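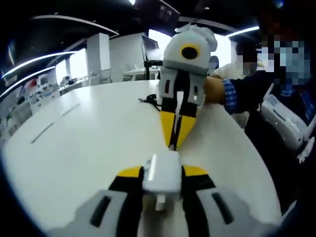
Household Robots and Small Chores

Reference > Machines > Robots at Home and Work

Last updated April 27, 2020

12 shares | 4 comments

A chore robot is a machine meant to take over some of the everyday handwork of a home or a small shop, such as clearing a table, folding towels, sorting parts into bins or putting away a charger and its cable. People have been hoping for one for a very long time, and it's easy to see why! The short answer to whether such a machine exists yet is "in places, for some jobs." The longer answer depends a great deal on which chore you have in mind, and on how tidy the room is before the machine gets started.

Chores machines already do

Floors came first. A robot vacuum needs only to roll, turn and avoid falling down the stairs, and it never has to pick anything up. Dishwashers and washing machines belong in the same family, although most people stopped thinking of them as robots long ago (if they ever did). On the shop floor, arms that weld, paint or stack boxes have been at work for decades, usually behind a fence and with every part arriving in the same spot.

The trouble with small things

Picking up a small object and passing it along is where matters get harder. A little white block the size of a compact plug can be held between two padded fingers without much fuss, but bringing a second pair of fingers in close, nearly tip to tip, leaves very little room for error. The first grip has to let go at the right moment, and the second has to be closed by then. People do this all day long while talking about something else.

Cables are their own headache. A black cable lying coiled on a table looks harmless enough, yet it changes shape whenever it is touched, and a machine that has learned one coil may be quite lost with the next. Cloth, plastic bags and wet lettuce cause similar grief.

Learning from people

One popular approach is to have people do the job first, holding grippers in their own hands, so that the motions can be recorded and later copied by an arm. The fingers are often plain: two of them, opening and closing, with soft pads near the tips. This keeps the person's movements close to what the machine will be able to manage, and it's a good deal friendlier than writing out every motion in code.

The Grultgate trials

The Sollwood workshop in Grultgate runs a yearly tabletop trial each October, in which a machine called Skakadano is given 300 small handoffs to complete. The rules allow 30 seconds for each handoff and no more than 3 tries, after which the object is set aside and the next one brought out. Plugs and blocks are the favorites with visitors. A later version of the machine, named Sala, was built with 2 arms so that it could pass things to itself, and it remains a shop-floor model, too heavy and too slow for most kitchens.

Outlook

Shops will probably see useful helpers sooner than homes will, mainly on account of the tables being clear and the parts being known ahead of time. A family kitchen, with its crumbs and its drawer full of odd chargers, asks for far more patience from a machine.

See also: robot vacuum; gripper; sorting machine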